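Kendau head camera kit: two months of recording with it

Monday, October 14, 2024

I bought the Kendau head kit in August to replace the fixed overhead camera on our two-arm rig. The job is collecting demonstrations: a person drives the arms through a household task, the kit records what the head sees along with the joint positions, and the recordings go into the training set. We have 3915 episodes from it now, which seems enough to write a fair review.

## What you get

The box has the camera head, a pan and tilt mount, a long USB cable, a small sync board and a bag of bolts. The recording software, Tak, is a download. There is no printed manual, only a PDF, and the PDF still shows the older mount with the clamp on the other side. It took me most of an afternoon to fit everything, and a fair part of that was spent on the cable, which is too stiff to follow the tilt joint without a loop of slack. Leave the slack at the back. If you leave it at the side it catches on the shoulder.

Vinstead, who sold it to us, were quick to swap a sync board that would not update. I had the new one in three days.

## Recording

Tak is plain to look at and mostly does its job. You type a task name, press the pedal to start, do the task, press the pedal to stop, then mark the episode as keep or bin. The pedal is the best part of the whole kit. With our old setup the operator had to let go of one of the controllers to press a key, and every episode ended with a wobble that we trimmed by hand.

We record fridge and table tasks at the moment: take a drink out, put it down, put it back, shut the door. On a good day one operator gets through 80 episodes before lunch. Alistair Urquhart, who does most of our driving, has managed 90, but he skipped his tea break and the last dozen were sloppy. I would plan for fewer.

Two things annoyed me in Tak. The task name box clears itself if you change the tilt angle, so we ended up with a folder of episodes called "untitled" that had to be sorted one at a time. Also, the bin button deletes at once and doesn't ask. Failed attempts are useful to us and we wanted to keep them under a separate label. There is a "fail" tag, but you have to turn it on in a settings file.

## Picture quality

Colour is good. Exposure is left on automatic out of the box and I would lock it on the first day. White furniture fills a lot of our view, and when an arm came across it the whole picture used to shift in brightness. Locked, it stays steady, at the cost of a bit of grain in the flat areas. Focus is fixed and slightly soft at table distance. You can still make out the ribs on a drinks bottle, but small print on a label is lost. If your task depends on reading labels, get something else or add a wrist camera.

The field of view is narrower than I expected from the product page. With the head turned towards the fridge we see the right-hand end of the table and not much of the rest, and things placed near the front edge of the table lose their bottom part. For grasping that matters, so we now tilt the head down a few degrees further than the PDF suggests and check the view before each batch.

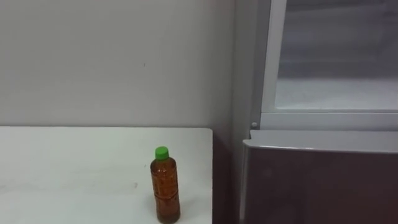

*Head camera view, fridge side, arms out of view. The base of the bottle falls below the picture.*

A view like this is fine for teaching the approach to the table, and the green cap gives the model an easy thing to find. It is too easy, if anything. Our first model did well on green caps and badly on anything else, so we now change the drinks every batch. The fault there was in our plan and I don't hold it against the kit.

## Against the Sonorden

We had a Sonorden head on loan for a fortnight before buying. It has a wider view and a much better mount, with a proper lock on the tilt. Its software is slower, though, and it stopped writing joint data twice without any warning on the screen. Tak shows a red bar as soon as a stream drops. I would rather have the warning than the wider view.

## Worth buying?

For table-height tasks with one or two arms, yes. For work on the floor or inside deep cupboards I'd look for a wider lens. The tilt joint on ours has begun to sag a little by the end of a session, and I've tightened it twice. Vinstead say a stiffer spring is on its way, free to existing buyers. I'll add a note under this review when it has been fitted.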